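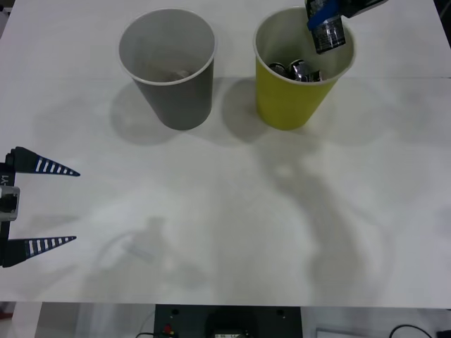 Paper cups in grey and yellow

Farholm Paper Cups, sleeve of 100

We've sold these for years to school fairs, village halls and anyone with a big family birthday coming up, and they're still the ones we take home ourselves (the yellow goes first, every summer!). They suit squash, popcorn or a scoop of ice cream, and they stack away nicely in a kitchen cupboard until the next do.

Order by Saturday noon for Petersen delivery the following week. Cartons of 2,000 are available too, so do ring us for a price.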